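Wemine Fold Planner 5

Software module for planning and control of two-arm work with clothes and other soft items

Product no. 564
Page last changed: July 29, 2019

Wemine Fold Planner is a software package for workplaces where two grippers handle fabric on a soft surface. It takes the camera picture, finds the borders of the garment, selects the grasp points and sends the motion to both arms. It runs on the Gomier controller or on a normal Linux computer with a network connection to the arms.

Most planners we tested before we started this work were made for hard parts on a hard table. A shirt on a bed is a different problem. The surface goes down when you press it, the fabric has no fixed shape, and the sheet under it has wrinkles which look very similar to the edge of a sleeve. Fold Planner was written for this situation from the beginning.

What the package contains

Garment outline. The module separates the garment from the sheet by color and by texture. If both have nearly the same color, please use the texture mode, which is slower but makes fewer mistakes.

Wrinkle filter. Creases in the bed sheet are marked as background and are not offered as grasp points. The strength of the filter can be set between 0 and 5. We deliver it with the value 2.

Grasp point list. For each garment the planner gives a list of possible points for the left and the right gripper, with a score. The operator can lock a point, delete it, or add a new one with the mouse.

Contact approach. The finger goes down in small steps until the force limit is reached, then the jaw closes. On a mattress this works better than a fixed height — the height is never the same in two places.
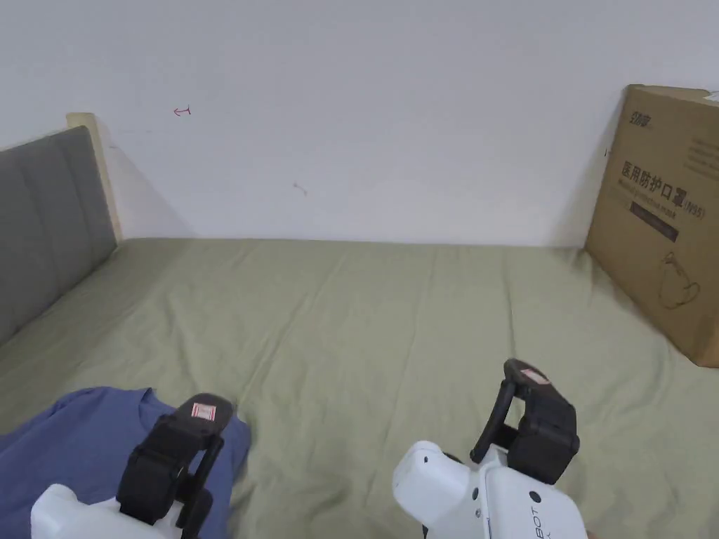
Keep-out zones. Walls, headboards, boxes and other large things near the garment can be drawn as zones, or taken over from the depth data. The planner keeps both arms outside these zones, also the wrist and the housing of the gripper. In version 4 only the finger tips were checked, and several customers wrote to us about this, with good reason.

Arm waiting. When only one gripper has something to do, the other one holds a waiting position over the surface. You can choose this position by yourself. Please do not put it directly over the garment, or the camera will lose part of the outline.

Technical data

Planning cycle: 48 ms on the Gomier controller
Garment models included: 112
Arms: one or two
Camera: color with depth, mounted at head height
Interfaces: Ethernet, Python library, command line
Operating system: Linux, 64 bit

Limits

Transparent fabric and very shiny fabric are not supported. Socks can be found but not paired. Buttons and zippers are seen by the outline module, however the planner has no motion for opening or closing them.

License and support

One license is valid for one controller. Updates inside version 5 are free. Customers with version 4 can keep their zone files, but the grasp point lists must be made again. The Sarwood calibration board is sold separately and is needed for the first setup.

For questions about the installation please write to Attila Fodor at the Illés office. Send the log file and the zone file together with your message, and please write which camera you use.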